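Home | My Tickets | Knowledge Base | Community | Sign In

Print this page | E-mail this page

Ticket 1129: Scheduled e-mails from Morkeo going out twice
Opened by: Rebecca Bassi
Status: Waiting on customer

Hi again! Rebecca from Firnley here. I'm putting everything in one place because I've talked to Lefteris and then Ornella and I think each of them only got half the story (my fault, I kept replying to the wrong thread).

So we send our parts newsletter through Morkeo, 324 people on the list, nothing fancy. It's scheduled for Sunday at 6 p.m. and it has always gone out fine. Then in June we moved the list over from Ballell, and ever since then some people get it two times. Same subject line, same everything, a couple of minutes apart. Not everybody though! I've had 18 complaints so far and I can't see what those folks have in common.

What I've tried:

Cleared the queue and set the schedule up again from scratch. Still doubled.

Exported the list and sorted it by address looking for duplicates. None. Tavion checked it too, in case I was going cross-eyed.

Turned off the "resend to unopened" switch, which was on, and I got really excited – but it was set to three days, so that can't be it. I left it off anyway.

Sent a test to just me and Tavion. One copy each. Of course.

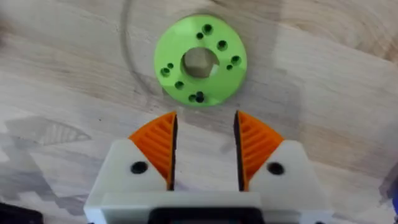
Ornella asked whether we have more than one sender profile. We do, there are 2 of them, "Firnley Shop" and "Firnley News." The second one came over with the Ballell import and I never touched it. Both copies show up as coming from Firnley Shop, so I figured it wasn't involved, but she wanted me to write it down.

Update, same evening: okay, I found something. Under Audiences there's a segment called "Fontana" that I didn't make. Gaetano Pellegrini used to run our mailings and he thinks it was an old wholesale group. It has its own schedule attached, also Sunday, also 6 p.m. I opened up the members and the first five complaints I looked for are all in there!

I've paused that schedule but haven't deleted anything. Two questions before I do – if I delete the segment, do those people drop off the main list too? And will I lose their open history? I'd like to keep that if I can.

Next send is Sunday, so I'll report back after.

Rebecca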